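About us

Cloltis is a small packing and sorting workshop. We receive goods from other companies, we put them in order, and we send them further. This was the idea from the first day and it is still the idea now.

The workshop was started by Rosalind Halvorsen and Anil Annamalai. Before this they both worked at Baptiste, a mail order house where Rosalind was responsible for returns and Anil for the shelves. They noticed that small producers often make a very good product and then lose many hours with packing it. In April they rented one room behind a bicycle shop and bought 2 tables. The first customer was a seller of buttons and sewing thread, who is with us until today.

Now we prepare 532 orders in a normal week, and in the weeks before holidays it was already 722. Most of them are light things: small parts, samples, spare pieces, items for hobby and household. We do not take furniture, glass in large sizes or food that must be kept cold.

How we work

Every delivery is opened on the day it arrives. We compare it with the delivery note, and if something is missing we write to you the same afternoon. After this the goods are divided into portions, packed and put into containers for sorting. We like strong colors for our equipment – they are easy to find, and a white package on an orange-red surface is seen at once, also by tired eyes at five o'clock.
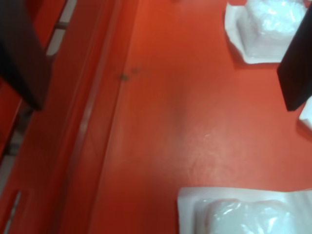 Surfaces are wiped at the end of each shift, and Anil is quite strict about this. A package which leaves us with a gray mark on it looks old before the customer has opened it. For the same reason we keep tape, labels and pens on a separate shelf and not between the goods.

We also keep a written list for each customer, with the wishes that are special for them. One wants the label always on the back side. Another one, the tea importer Zastasach, wants that two samples never touch each other in the box. Such wishes are no problem for us, but please tell them before the first delivery and not after the third.

Our program Wurkomeo

To follow the orders we use our own small program with the name Wurkomeo. Rosalind wrote the first version in the evenings, and it is still simple. You see what has arrived, what is packed and what has left the building. At this moment it knows 483 different articles. Customers receive their own login, and there is no extra charge for it.

Visiting us

You are welcome to come and look at the workshop before you decide. Please write some days before, so that one of us has time to show you the tables and the storage room. The entrance is through the yard, behind the green gate. Parking in the yard is possible in the morning until ten, later the delivery vans need the place.

For a price we need to know the size and weight of your article, how many pieces you send in a month, and if you bring your own boxes or want to use ours.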